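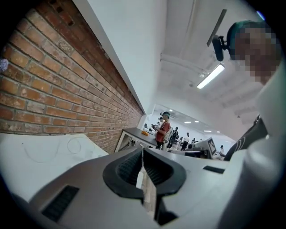 The acoustic consultancy at Stostside occupies two floors of a former seed warehouse, and most of its work concerns rooms that were never designed to be listened in. Its senior consultant has spent 15 years measuring school halls, canteens and open-plan offices. We spoke in January about reverberation, and why so many refurbished rooms are worse than what they replaced.

The usual cause, the consultant says, is the removal of a suspended ceiling. "The client wants height. The tiles come down, the soffit is painted white, and the absorption in the room drops to almost nothing. Then the first meeting is held and people find they have to repeat themselves."

Reverberation time is the period taken for a sound to fall by 60 decibels after the source stops. In practice it is seldom possible to measure the full drop, as background noise gets in the way, so a shorter part of the decay is recorded and extended. The consultant regards this as sound practice, provided the report states which part was used. "I see reports with a single figure and no mention of the range or the frequency bands. You can't check that. You can't compare it with anything either."

One recent job was a dining hall at Bunden with a floor area of 300 square metres, a hard floor and glazing along one side. Before treatment the mid-frequency figure was a little over 2 seconds. The school had already bought wall panels on the advice of a supplier and fixed them in a neat row at head height behind the serving counter.

"They were decent panels," the consultant says. "There weren't enough of them and they were all in one place. A long room with a low ceiling will keep a sound going between the end walls whatever you do behind the counter."

The remedy was a set of horizontal rafts hung below the slab, with further panels on one end wall. A raft hung clear of the slab absorbs on both faces, and for the same area of material it does more than a tile fixed flat. The gap matters as well. With a 100 mm gap the lower frequencies are noticeably better controlled, and the consultant will argue with an architect over this dimension before any other.

Low frequencies remain the common weakness. Thin felt products perform well on speech consonants and poorly on the rumble of chairs and ventilation, which leaves a room sounding dull and still loud. "People describe it as stuffy. They think it is the air."

For modelling, the office uses a program called Kikoteo, mainly to compare layouts. Predictions are treated with caution where the absorption is concentrated on one surface, since simple formulas assume an even spread of sound. For a plain rectangular room the consultant still starts with a hand calculation – "if the model and the envelope disagree, I look at the model first".

I asked about Ding, the low-cost measuring app now used by many facilities managers. The answer was measured. It is adequate for finding out whether a room has a problem, the consultant says, and inadequate for proving that one has been fixed. A burst balloon and a telephone microphone will not give repeatable results in the lower bands.

Asked what a school with a small budget should do first, the consultant suggested rubber feet on the chairs, then the ceiling, and to leave the walls until the room has been measured again.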